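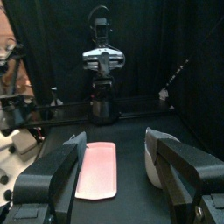 Replacing the Finger Pads on a Two-Arm Table Cell

Applies to: Restov cell, left and right arms
Written by: Karthikeyan Kurup
Checked by: Lakshmi Marar
Last changed: April 11, 2022

The gray pads on the fingertips are a wear part. Change them when an edge turns ragged, when a flap of pad lifts away from the tip, or when the surface wrinkles enough that the pad slides under your thumb. In the picture the left pad has a ragged top edge and a small loose flap, and the right pad is wrinkled across its face. Both are due. Always change the two pads of a gripper as a pair. A new pad facing an old one closes off center, and thin items such as tray rims will tilt when lifted.

What you need

Pad strip, Poojary gray, cut to 47 mm
Plastic scraper
Isopropyl alcohol and lint-free wipes
Hex driver for the finger screws
Paint marker
Feeler gauge set

Do not use a steel blade on the fingers. The black plastic scores easily and the new pad will not seat flat over a groove.

Before you start

1. Finish or cancel the running job. Do not pause it. A paused job keeps its grip target and will try to return to it when the arm is enabled.
2. Move the arm you are working on to the service pose and open the gripper fully.
3. Park the opposite arm upright. It must stay there until the grip check at the end.
4. Take all tableware off the table.
5. Switch off motor power to both arms at the cell panel. Leave controller power on, or the finger zero will be lost.

Removing the old pads

1. Mark the edge of each old pad on the finger with the paint marker. The new pad goes to the same line.
2. Lift the pad at its loosest corner and pull it back slowly along the finger. Pulling straight out leaves most of the glue behind.
3. Scrape off what remains, working toward the tip.
4. Wipe with alcohol until the cloth comes away clean. Wait 4 minutes.
5. Look along the brace below the upper bar of each finger. If there is a crack, stop and replace the finger. That job is covered on the Brosard finger page.

Fitting the new pads

1. Peel back a short length of the liner and set the strip on the marked line, on the gripping face first.
2. Wrap it around the tip without stretching it. A stretched pad pulls back overnight and peaks at the corner.
3. Press from the center outward for 40 seconds on each face.
4. Trim any overhang with scissors.
5. Repeat on the other finger.
6. Check the screws at the base of the fingers. Snug is enough. If one turns more than a quarter turn, take it out, clean the thread and refit it with removable thread lock.

Resetting the finger zero

The new pads are thicker than worn ones, so the old zero will make the gripper squeeze too hard.

1. Restore motor power with the table still clear.
2. On the panel, open Gripper, then Zero, and select the arm.
3. Run the close cycle. The fingers close at low force and stop on contact.
4. Accept the value if it differs from the old one by 6 counts or less. If the change is larger, look for a fold in the pad and run the cycle again.
5. Slide the thinnest feeler gauge between the closed pads at the top and the bottom. The drag should feel the same at both ends.

Grip check

Put one tray and one bowl on the table. Place the tray lengthwise to the arm and leave a clear strip between the two, wide enough for a finger. Jog to the tray, close on the long edge, lift slightly and hold. Then pick the bowl by its rim. Neither piece should turn in the grip.

If the tray tips toward one side, the pads are at different heights. If the bowl slips, the pad face usually still has liner film or alcohol on it.

Enter the new zero value and the arm in the pad log. Spare strips are ordered through Elmarie Cele.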